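Judge throws out bid to overturn Trirlow mayoral result

By Nneka Usman
Wednesday, 4.40 pm
651 shares | 7 comments

Well, that was quick. I'd packed sandwiches for a full day in court and I was back out on the steps before I'd opened them – the judge has thrown out Balthasar Kaufmann's attempt to have the Trirlow mayoral election declared void.

Kaufmann lost in May with 1,409 votes to the winner's 2,856, and he's been telling anyone who'll listen (me included, twice, once in the queue at the chemist's) that the postal votes were handled badly. His petition said bundles from the Hallus ward were opened before his agents had got into the room, and that the whole lot should be set aside and the town asked to vote again.

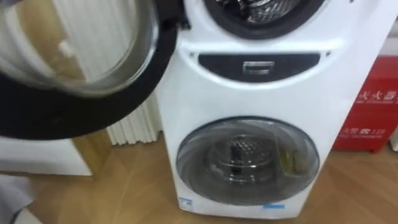

The judge didn't buy it. She said the petition was long on suspicion and short on witnesses, and that even if every complaint about the Hallus bundles were true, there weren't enough votes in them to change who won. There were 651 postal votes from the ward, so you don't need much of a calculator for that one.

What seemed to annoy her most was the paperwork. Kaufmann's side had handed in a fresh statement late on the evening before the hearing, and she wanted to know why a man who was at the count himself had needed months to remember what he saw there. His barrister talked for a good while about fairness and public confidence. She let him finish, had a drink of water, and asked the same question again! 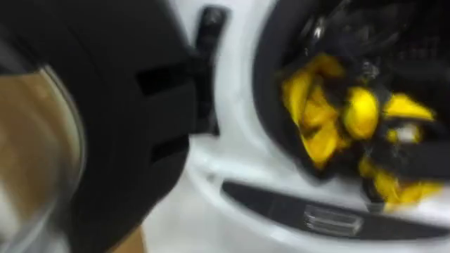
A gripper moving in close to a white front-loading laundry machine.

I caught up with Kaufmann outside and he was in a better mood than I'd expected. "I asked a fair question and I got an answer I don't like," he told me, and then he said he'd be talking to his lawyers about an appeal. He wouldn't say who's paying for it. He's also been told to cover the council's costs, though the amount hasn't been settled yet and both sides were still arguing about it in the corridor when I left.

Over at the town hall they're mostly relieved, I think. The budget vote was put back while all this was hanging over them, and so was the decision on the Mercado Street bus lane, which I know plenty of you have feelings about (I've read your emails, all of them, some in capitals). Both should now come up at the October meeting.

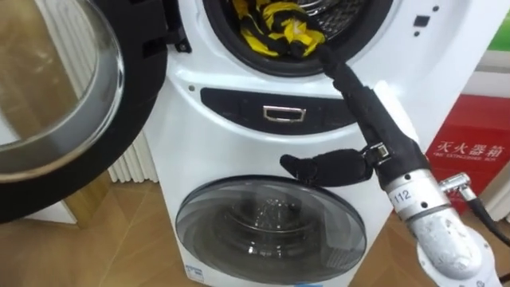 Stacked washing machine with the upper door open and a yellow-and-black striped cloth just inside the rim.

An appeal would need the court's permission first, and one solicitor I spoke to reckoned the chances were slim. I've asked Kaufmann's office to let me know either way and I'll update this page when they do.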